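山野闲聊 › 步道与露营 › Stirndale 环线,值不值得专门跑一趟?

楼主:背包里有砖
发表于 四月

各位好。我和老婆攒了几天假,打算去 Stirndale 走那条环湖连山的长线,官方路牌写的是全程 26 公里,分两天走,中间在 Arkberg 营地住一晚。

我搜了一圈,网上说法分两派。一派说这是“此生必走”,配图全是晨雾和倒影;另一派说走完只想把鞋扔湖里。两派我都不太信,所以来问问真走过的人:

一、第二天那个垭口到底有多陡?我老婆膝盖一般,下坡比上坡怕。
二、Arkberg 营地要不要提前订?电话打过去永远是音乐,我现在已经会哼了。
三、有没有必要绕去看 Hotivon 瀑布?

先谢过。回“自己百度”的朋友也谢过,我百度过了,百度让我来这儿。

2楼:湿袜子
值得。但别指望晨雾,我去了三回,见过一回,那一回我在睡觉,是隔壁帐篷的人早饭时给我看的照片。

垭口上去还好,之字形,走得慢就不累。下来那段碎石坡要命,石头比鸡蛋大一点,踩哪儿哪儿滚。膝盖不好的话登山杖带两根,一根不够,一根等于拄着拐去跳舞。

营地必须订。旺季总共 30 个帐位,放出来当天就没。

3楼:老潘头的拖鞋
楼上说得对一半。碎石坡没那么可怕,我丈母娘都走下来了。

她老人家的办法是倒着走,面朝山,背朝谷,一边走一边骂我。走到底的时候她心情很好,我不太好。

4楼:湿袜子
回3楼:请不要在公开论坛推荐别人倒着下碎石坡。你丈母娘是你丈母娘。

5楼:Essam Tawfik
我反着走的,从东口进,顺时针。这样碎石坡变成上坡,对膝盖友好得多,代价是第一天就把最累的部分吃掉,后面全是平缓的林道。我不明白为什么路书都写逆时针,大概第一个写的人车停在西口,后面的人就一直抄。

顺时针还有个好处:下午走湖边,太阳在背后,不晃眼。

坏处也说一下。东口停车场很小,早上八点以后基本没位置,路边停会被贴条。我被贴过,条子印得很漂亮,留着当书签了。

6楼:背包里有砖(楼主)
回5楼:顺时针这个思路好!我们本来就是早起的人(主要是我老婆早起,我是被早起)。那水源呢?顺时针第一天上到垭口之前有没有地方补水?

7楼:Essam Tawfik
有一处,过了木桥右手边的小溪,要过滤。再往上就没了,一直到翻过垭口下到林子里才有。每人背两升比较稳。

8楼:山里没信号
我来唱个反调。

这条线这几年被修得太像公园了。木栈道、护栏、每隔一段一块解说牌,连“前方有树根,请注意”都要立牌子。我小时候跟我爸走,全程只有石堆指路,走错了就是走错了,天黑前能绕回来算你本事。现在走着走着,前面的人停下来看牌子,后面的人就撞上来,跟逛超市一样。

真想走点有意思的,去南边那条 Ding 溪谷线。人少,没牌子,路也还在。

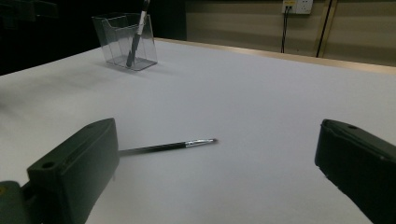

Ding 溪谷那边唯一的麻烦是过溪。一共要蹚好几次,春天水大,四月去的话水能到大腿,凉得你会重新考虑人生。鞋脱了走会硌,不脱走就泡一天,我一般带双旧凉鞋专门过水,过完挂包后面晃着。

路线是沿溪往上,到废弃的林场小屋折返,当天来回。小屋屋顶漏了一半,不建议在里面过夜,在旁边草地扎营没问题,前提是你去管理站填过单子。

9楼:湿袜子
回8楼:栈道是为了保护湿地好吧。没修之前那段泥地被踩得有一条马路那么宽,大家都嫌中间烂,都往边上绕,越绕越宽。你小时候没几个人走,石堆当然够用。

解说牌我同意多了点。写树根那块我每次路过都要被它绊一下,真的,牌子的底座比树根高。

10楼:山里没信号
湿地那段我没意见,修就修了。我说的是上了山以后,硬土路,好端端的,也给你铺上木板。下雨天那板子滑得像抹了油,还不如土路。

11楼:Lihua Pan
我在西口附近住,走这条路算遛弯,补充几句实在的。

上面铺板是因为那段土坡前年塌过,底下是松的,看着硬而已。板子滑是真的滑,后来有几块钉了铁丝网,没钉完,据说钱用完了。所以你会走到一段很安心的路,然后突然不安心。

订营地别打电话。那个电话转到镇上游客中心,游客中心的人自己也得上网查。直接在公园网站上订,早上七点放号,刷慢了就等退订。经常有人临出发前看天气预报不好就退了,前一天晚上去看看往往有位。

Hotivon 瀑布,四月可以看,水大,老远就听得见声音。到了夏末就是石头上一道湿印子,游客站在下面对着湿印子合影,挺尽兴的。从主线岔过去来回要多花一个半小时,时间不够就算了。

12楼:背包里有砖(楼主)
回11楼:太有用了,感谢!我把“哼音乐”的时间省下来刷网站。

回8楼:Ding 溪谷我记下了,不过蹚大腿深的冷水这事,我得先找个合适的时机跟家里汇报。

13楼:老潘头的拖鞋
没有合适的时机。我是到了溪边才汇报的。

14楼:轻量化受害者
插一句装备。有人提到营地晚上冷吗?我去年四月底去的,信了论坛里某位大神的清单,全套行李加起来不到五公斤,睡袋薄得能看报纸。半夜我把所有衣服穿上,把背包套在脚上,还把地图盖在肚子上。地图保暖效果一般,但翻身的时候响,很有陪伴感。

帐篷地钉也带结实点的,Arkberg 那块地下面全是石头,细钉打进去就弯。我八根弯了五根,最后拿石头压着绳子,睡得提心吊胆。

15楼:Essam Tawfik
回14楼:那位大神是不是推荐把牙刷锯短一半的那个?

16楼:轻量化受害者
是他。牙刷我也锯了。

17楼:湿袜子
营地夜里降到零度上下很正常,湖边更冷。别扎湖边第一排,看着风景好,早上帐篷外面一层霜。往林子那边靠,离厕所也别太近,原因你到了就明白。

食物挂起来或者放铁箱里。那边没熊,有狐狸,狐狸比熊有礼貌,但也是要吃的。我丢过一袋榨菜,一袋挂面没动,可见它们挑。

18楼:山里没信号
狐狸吃榨菜?

19楼:湿袜子
反正榨菜没了。

20楼:Lihua Pan
多半是乌鸦。营地里有几只会拉背包拉链,侧袋里别放吃的。

21楼:公交党
开车的都说完了,问个没车的问题:从镇上怎么过去?我看有趟 88 路,终点写的是 Stirndale,下车就能走吗?

22楼:Lihua Pan
88 路到的是 Stirndale 村,不是步道口。从村里到西口还要沿公路走四公里,没人行道,大车多,我不喜欢那段。周末和假期有接驳小巴,平时没有。村口杂货店可以帮你叫车,进去买瓶水再问,态度会好很多。

回程最后一班傍晚六点零五,司机有时候六点零三就走。错过了就只能住村里。

23楼:公交党
明白了,买水,早到。谢谢。

24楼:山坡上的会计
垭口高差有没有准数?我看到的有写 700 米的,有写 1,000 米的,差这么多,是山会长吗?

25楼:Essam Tawfik
看从哪儿算。从湖面到垭口的净高差是小的那个数,全程累计爬升是大的那个,两个都没错,写路书的人爱写哪个看他想不想吓你。

26楼:山坡上的会计
懂了,我对家属报小的。

27楼:背包里有砖(楼主)
今早七点整刷到位置了!第二排,靠林子,离厕所隔着好几个帐位。定了顺时针,每人两升水,两对登山杖,粗地钉,厚睡袋,牙刷保持原长。瀑布看第二天的体力再说。

车准备七点前开到东口停车场。Essam 兄,万一没位置,除了路边还有别的地方能停吗?

28楼:Essam Tawfik
往回开一公里多有个教堂,旁边碎石空地可以停,门口有个投币箱,投点就行。有礼拜的时候别去,会被围着问你是哪家的孩子。

29楼:老潘头的拖鞋
带上丈母娘的话可以让她先下车占位。

30楼:湿袜子
回29楼:你是怎么还没被她拉黑的。

31楼:老潘头的拖鞋
她不上网。楼主回来记得发个帖子说说碎石坡,就说不陡,算帮我个忙。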